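Minutes – Route and Equipment Meeting, Harju Hiking Club

16 Aug 2018, Prudine clubhouse. Opened at the usual time. Quorum present. Minutes of the July meeting approved with one correction: the length of the Cerkano loop is 74 km by the marked trail, not by the forest road.

**1. Cerkano loop, fall trip**

Direction of travel was discussed again. Clockwise puts the long climb on the first day with full packs. Counterclockwise puts it on the third day, but the descent to Damis is then on loose rock late in the afternoon. Agreed: clockwise.

Daily stages as circulated, except that stage two now stops at the lower meadow. The spring at the upper shelter was reported low in July and is not to be relied on. Each hiker carries enough water from the stream crossing to reach the meadow camp.

The trail above 2000 m is exposed for most of its length. Turnaround rule for the ridge: if the group has not reached the saddle by noon, it goes back to the shelter. The leader may turn the group around earlier and does not need a vote to do so.

**2. Stoves and fuel**

The open-flame restriction in the Prudine forest zone is still in force. Canister stoves with a shutoff valve are allowed at marked sites. Wood fires are not. Alcohol stoves were argued both ways; the wording of the notice is unclear. Action: equipment lead to ask the forest office in writing. Until there is an answer, alcohol stoves stay home.

Fuel allowance set at one small canister for two people for the full trip. Last year's allowance was higher and most of it was carried back out. 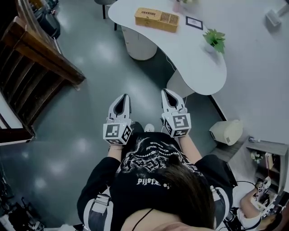

Clothing list for the fall trip was reviewed line by line. Cotton is struck from the base layer section and moved to "camp only." The length of the sleeve was raised as a separate point: a long-sleeved top, like the black one with the big white print, covers the forearms against sun and brush, but the list should state fabric as well as cut. Agreed wording: "long-sleeved top, wool or synthetic, one worn and one packed dry." Colors are left to the hiker, except that the outer shell or pack cover must be bright enough to pick out on the ridge.

Gloves move from optional to required. Rain pants stay required. Gaiters stay optional – the lower trail has been cleared as far as the second bridge.

**3. Club tents**

Two of the older tents have delaminated floors. Re-coating was tried on one in July and did not hold. Agreed to retire both and keep the poles and stakes for spares. Replacement budget is 300 for this season, to be spent on one tent now. The second is deferred to the spring order.

Tents returned damp have been a repeated problem. New rule: tents are signed in only after they have been hung and dried, and the sign-in sheet gets a column for this.

**4. First aid and communications**

Group kit checked against the list. Blister dressings and elastic bandage short; antiseptic wipes out of date. To be restocked before the trip.

No phone coverage between the meadow camp and Damis. The satellite messenger goes with the leader, and the sweep carries the spare battery pack. Check-in message is sent on arrival at each camp. If no message is received by 9 p.m., the home contact waits until 8 a.m. and then calls the rescue line. The home contact sheet is to list pack color, tent color, and planned stages.

**5. Navigation day**

Map and compass practice at Harju quarry before the fall trip. Exercises: taking a bearing, following it through trees, and resection from two known points. The Damis sheet is printed on the older grid – declination in the margin is out of date, and the corrected value will be written on the board at the start. Attendance is required for anyone who wants to lead a stage.

**6. Other business**

Parking at the Cerkano trailhead is limited and the overflow field is closed after rain. Carpool list to go up with the stage sheet.

Request for a winter snowshoe trip noted. Held over to the next meeting.

Pack weight limit of 40 lb for multi-day trips confirmed, water included.

Meeting closed. Action items to be sent with these minutes.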